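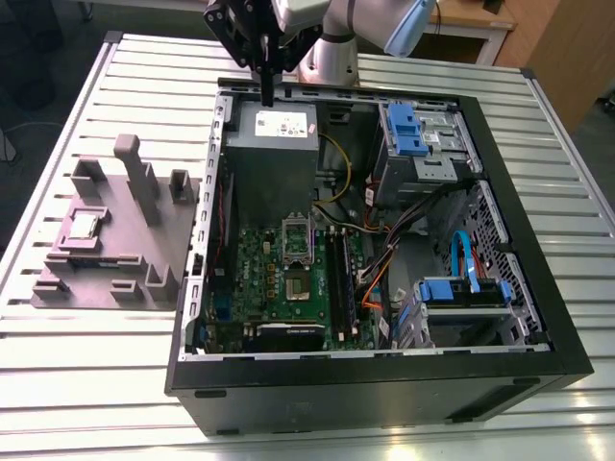

Quick update on the office towers since people keep asking me off list. The first one is opened up and I'm going with strip and rebuild, same as we said in November. Case on its side, side panel off, and the CPU is out — the socket is bare with the load plate standing open, so PLEASE keep sleeves, screws and coffee away from it. Those contacts bend if you look at them wrong and a bent one means the board is scrap. Power supply is still in, up in the back corner, gray box with the white label on top. Optical drive cage also still there, the one with the blue plastic latch. Haven't decided about the optical drives. See below.

Answering Janka's mail in line, sorry for the short sentences, I have to be out of here by 3.

Janka Kratochvíl wrote:

> Hi all,
>
> before anybody unscrews anything else I would like us to agree on a
> few points. We have 21 towers from the Flerville office and they are
> not all the same inside even if the outsides match. Last time we mixed
> up the screws and spent a whole evening finding out which ones were
> too long for the drive cages.
>
> 1. Do we keep the power supplies or replace them all?

Keep, if the fan spins free and it holds up on the tester. I'm not buying 21 new ones. Anything that smells burnt or rattles goes straight in the scrap crate, don't open it, don't "just have a look". Write the wattage off the label onto the sheet while you can still see it, it's a pain to read once the thing is buried under cables again.

> 2. What about the cables? I had the impression that we were going to
> cut off what isn't needed.

No cutting! They're wired into the supply. Tuck the spare ones under the drive cage and put a tie on them, loosely. What I don't want is another one where the bundle sits across the board and ends up in a fan. Nowakowski got two of those back last time and he was right to be grumpy.

> 3. Does anyone still want the optical drives? The school said they
> don't care either way.

Undecided. My feeling is leave them in where they work, because otherwise there's a hole in the front and we have no blanking plates. If someone has a box of blanks in the garage speak up. The latch on the cage slides, you don't need a screwdriver, and if it won't move there is a screw on the other side that somebody added at some point. Don't force it, the plastic ones snap and I've got no spares at all.

> 4. Thermal paste. The tube in the drawer is from the Trisier batch and
> I don't trust it.

Me neither, it came out like chalk. Ordered fresh from Erneo, should be here before the next session. Until then nobody puts a CPU back in. Old paste comes off with alcohol and a coffee filter, not the blue paper towels, they leave fluff everywhere.

> 5. Disks. I assume they come out first and get wiped separately?

Yes. Out first, labeled with the tower number, in the locked cabinet. No exceptions, including ones that "look empty". I'd rather do that part myself or with you, Janka.

> And could we please have a proper place for the removed parts this
> time, instead of the windowsill.
>
> Janka

Fair. Muffin trays. One tray per tower, tower number on masking tape, screws go in the cup in the order they came out. CPUs go in the plastic clamshells, never loose in the tray. RAM in the anti-static bags, and if the bags run out stop and tell me.

Couple more things that weren't in Janka's mail:

— Dust. Blow it out outside, by the back door, with the fans held still. Last time it was done indoors and it was in the kettle.

— Lay the case down flat with the open side up before you start on the board. Standing up is fine for a quick look, not for pulling connectors.

— The front panel wires (power button, reset, the little lights): take a phone picture BEFORE you unplug them. The board printing is tiny and I don't have manuals for all the models.

— Money. We have 800 for the whole lot and that has to cover paste, a few sticks of memory and about 3 disks if we're unlucky. So ask first before ordering anyting.

If you can come to the next session let me know which job you want, otherwise I'll just assign people to dust. Need 2 more for the testing bench, ideally someone who did it before. Will send the sheet tonight, columns are the same as last time plus one for wattage.

Gotta run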